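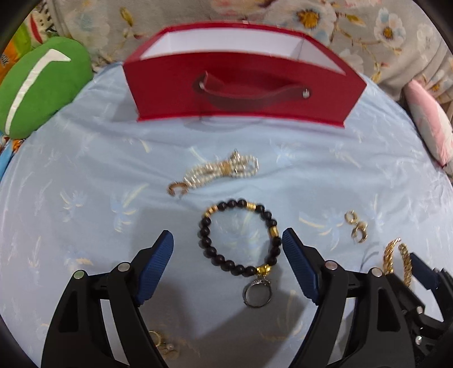 My jewelry has lived in a soup bowl for longer than I want to admit, so when the Pernia box turned up in a March sale I bought it pretty much on the spot. It's a red box, open on top, plain white on the inside, and that's the whole idea – no lid, no trays, no tiny drawers that stick. I tipped everything out onto the light blue sheet on my bed, the way I always do when I sort (the wrinkles stop things from rolling off), and set the box on the far side so I could work my way toward it. The red looks great in a bedroom, by the way. The strap on the front is a darker red, held on by two silver metal rivets, and I like it way more than I thought I would.

OK, so the strap. It isn't perfectly neat. One end curls up and the middle sags a bit, and if you're fussy you'll want to push it flat every time you walk past. I gave up after a day or so. It's held on just fine and I've been hauling the box from the dresser to the bed and back for weeks now.

The white inside is my favorite part. My old Skultitz case had a dark lining and I swear it ate earrings. I'd be poking around in there at seven in the morning with one stud in and my coffee getting cold. With the white I can spot a small gold hoop right away, even the little huggie kind with the tiny dark stones along the front, and those are the ones I lose the most!

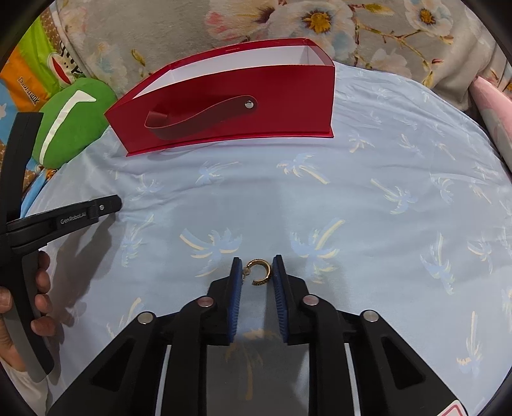

What you don't get is any kind of divider. Chains tossed in loose will knot, and I spent a whole evening on one knot before I got smart and put the necklaces in little cloth bags. I also tried the Xenos insert, a set of 4 cups, and it sort of works, but it slides around when you pick the box up. A folded washcloth underneath fixed that. If you own mostly bracelets and chunky stuff you can skip all this and just dump it in.

Dust is the other thing. No lid means you'll be wiping the inside now and then, and I wouldn't keep silver in it long term. I still use a closed Protport pouch for the two pieces I care about most.

I paid 23 dollars on sale and I'd call that fair. Full price, I'd probably think about it a little longer, then buy it anyway – I'm weak for red. I'm getting a second one for scarves and I'll update this if the strap ever gives out.

420 shares
23 comments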